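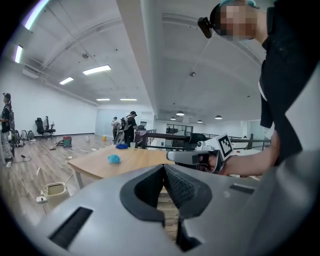

Tidy-up morning is back on at Plurcombe, and I went along to the upstairs room on Monday, August 10, 2020 to see how it's going. Pretty well, I reckon! The pale timber tables are staying (hooray), and Crescencio Marín wants the odds and ends cleared off them by the end of the week – cloths, cups, little balls, the lot. He's after more helpers too, so if you've got a free hour, pop in before noon.

We use cookies to improve your visit. Accept | Manage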